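Demonstration gathering (robot learning)

From the Flarkwood open handbook of automation. This article needs more references. Last edited October 20, 2020.

Demonstration gathering is the work of recording examples of a task so that a learning system can be trained to do it. A person guides or steers a machine through the task, the machine's sensors are logged the whole time, and the log is cut into single attempts, usually called episodes. Also called demo collection, or in older Flarkwood papers "teach runs". Not to be confused with scripted motion, where the path is written by hand and no examples are needed.

Overview

A learning system of this kind copies. Given enough pairs of what the machine sensed and what the person made it do next, it works out a rule linking the two. The rule is only as wide as the examples. A system shown one mug in one spot learns that spot. So most of the effort goes into variety — moved objects, changed lighting, different operators, different starting positions of the arm.

Household tabletop tasks are a common choice. Cheap objects, short episodes, easy to reset by hand. They also bring in things that are hard to model by other means, such as cables, cloth and clear plastic.

Views recorded

Most rigs record at least two views. One is fixed and looks over the work area. The other rides on the wrist or gripper and moves with it. The fixed view gives the layout; the wrist view gives detail in the last few centimetres before contact, where the fixed one is often blocked by the arm.

Wrist views are close, and often soft. Focus is usually set once and left, so anything nearer or further than the set distance blurs. Much of a wrist recording can be plain surface with only a small part of an object in it. New annotators tend to mark such stretches as faulty. They are normal and are kept, as the system will meet the same thing when it runs on its own.

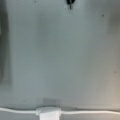
Wrist camera view at close range, with a thin white cable and white fitting low in the picture.

Methods

Hand guiding. The operator holds the arm and moves it. Quick to learn, no extra kit. The operator's hands and sleeves end up in the recording, which can mislead the system later on. Some groups guide once, then replay the motion with nobody near and record only the replay.

Leader and follower. A second, lighter arm is moved by the operator and the working arm copies it. The Adach method (named after the workshop where it was first written up) is the usual form of this. Good for two-handed work. Costs more, takes up room.

Hand-held gripper. No arm at all during recording. The operator carries a gripper with a camera fixed to it and does the task directly. Fast, and can be done anywhere with a table, but the position of the gripper has to be worked out afterwards and some episodes are lost at that stage.

Remote control by pad or headset. Slower per episode. Operators report tiredness sooner than with the other methods, though the Soliman notes dispute this.

Setting the table

Practice varies a good deal. The strict school uses a marked sheet with a place for every object, and a list saying which object goes where in each episode. The loose school tips out a set of ordinary things and lets the operator arrange them. Dandisen, a shared collection started in May, mixes the two: strict for the first part of each session and loose for the rest.

Objects that play no part in the task are known as distractors. They should be there. A system trained on a bare table may fail when somebody leaves a pen out. Distractors are moved between episodes as well, otherwise the system may come to rely on one of them as a landmark, a fault that doesnt show until the object is taken away. 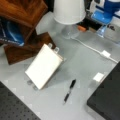 Clear and pale items need more episodes than dark ones. Clear plastic shows whatever is behind it, and a white object on a light surface gives a weak outline, worse under flat lighting. Depth sensors do poorly on both. The usual answer is simply more examples, from more angles, with the background changed. Powdering or taping the object is sometimes tried, but then the system learns the tape.

Cables are their own problem. A cable rarely lies the same way twice, and it drags other things with it when pulled. Guidelines differ on whether it should be laid afresh each time or left as it fell. Leaving it gives more natural shapes. Laying it afresh gives better coverage. Some sessions alternate.

Amounts

No fixed rule. The first Dandisen release held 488 episodes, of which 313 passed checking. Its handbook asks for 400 usable episodes per task before training is tried, a figure that later contributors have called too high for simple pick-and-place and far too low for anything with cloth. A session normally ends when the operator gets sloppy. In the Soliman notes this came after 34 episodes without a break, and the notes advise stopping well before then.

Checking and labelling

Each episode is watched back, in part or in full. Common grounds for dropping one:

Views out of step with each other or with the arm log
Missing frames
Operator paused for a long time mid-task
Wrong task done
Object left the table

Failed attempts are a matter of argument. Older practice threw them out. Newer practice keeps those where the operator recovered, on the grounds that the system needs to see how to get out of trouble — a clean set teaches it nothing about a dropped lid. Failures with no recovery are kept seperate, with their own label, or dropped.

Labels are short. A task name, a sentence in plain words, a result. Longer labels were tried in early Flarkwood sets and given up, annotators disagreed too often on the wording.

Criticism

Slow, costly, dull. Sets gathered in one room tend to work best in that room. Operators have habits (always reaching from the right, always the near object first) and the system picks these up. Swapping operators helps, only partly. Consent and privacy get little attention in the older guides, even where sessions took place in homes.

See also

Episode (data)
Leader arm
Distractor object
Scripted motion
Wrist camera calibration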